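Workshop tips for the gripper club: cables, floor space and bench habits

Last updated 11 September 2025

These notes are for members of the Stosora student robotics club who work on the hand-held gripper project. They cover the room, the cabling, the printed markers and small repairs. The build guide is a separate document and is not repeated here. Members entering the Tetell challenge in October should read the section on markers even if they have used the tools before.

Power and cables

Use one power strip per working pair. Put it on the open floor where both people can see it and reach the switch. A strip under a desk gets kicked, and its switch ends up against the wall.

Run cables along the floor, slack side toward the desk. Leave enough length for the person holding the tool to turn all the way around once without lifting the strip. If you need more, add a longer lead at the tool end. Do not plug one strip into another.

A cable that hangs off a desk in a loop should be clipped to the desk edge with a binder clip. Clamp the clip to the desk top and pass the cable through one of the wire handles. The cable slides but does not fall.

Tape works on wood floors if it is painter's tape or gaffer tape. Packing tape leaves a film that takes rubbing alcohol and a rag to remove. Pull any tape up the same day.

To coil a cable, use alternating over and under loops, and close the coil with a hook-and-loop strip. Do not wrap it around the tool body. Wrapping bends the lead at the connector, and most of our dead leads failed within an inch of the plug.

Floor space

Roll the chairs back to the desks before picking up a tool. Casters go over thin cables easily and the damage does not show on the jacket. If a chair has to stay out, turn its base so that no caster points at the cable run.

Walk the cable path once with empty hands. Move boxes and bags to the wall. Anyone wearing a head strap has less side vision than they think and should have the path cleared by their partner.

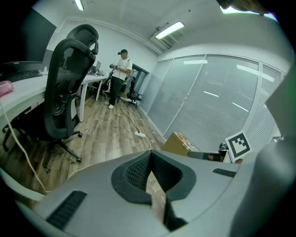
Looking down at a hand-held device. Power strip on the open floor, one lead to the operator.

Blinds stay closed during a session. Changing daylight alters the exposure, and two recordings made an hour apart will not match. Turn on all the ceiling lights and leave them on. Desk lamps go off.

Printed markers

Print on matte paper at 600 dpi with page scaling turned off. The large card measures 166 mm on a side including the white border. Check it with a steel ruler after printing. If it comes out short, the scaling was on.

Glue the sheet to stiff card with a glue stick, working from the center out. White glue wrinkles the paper. Weigh the card down under a few books for an hour.

Leave the white border alone. Trimming it to make the card look neater is the most common cause of a marker that will not read. The same goes for tape across the corners: use loops of tape on the back.

Stand cards upright near floor level or fix them to a flat surface. Glass is acceptable if there is no lamp reflection on the card itself. Wipe the glass first with a dry cloth.

Gripper padding

The dark mesh lining collects lint. Brush it with a dry toothbrush after each session. Do not use a wet wipe, which pushes the lint deeper into the weave.

Replacement padding is cut from the Prellix sheet in the second drawer. Cut strips 33 mm wide with a fresh blade and a metal straightedge. Scissors compress the foam and leave a slanted edge. Press the strip in place for a full minute and leave it overnight before use.

Scuffs on the gray body come off with a melamine sponge and very little pressure. Keep the sponge and all liquids away from the slots.

Screws

Put removed screws in a muffin tin, one cup per step, moving left to right. Reassemble from right to left. Plastic threads strip quickly, so turn each screw backward until it drops into the existing thread, then forward by hand. Stop when it is snug. The Oláh driver set has a torque handle; use the lowest setting.

Storage and files

A finished session averages some 133 files. Copy them to the club drive before the tool is switched off, and compare the file count on both sides. Name the folder with the date first and the pair number second.

Tools go back on the shelf with the opening facing up. Anything stored on its padding will keep a dent. Leads go in the shallow bin, strips in the deep one, marker cards flat in the folder.

Report a damaged lead by tying a knot in it and leaving it on the bench.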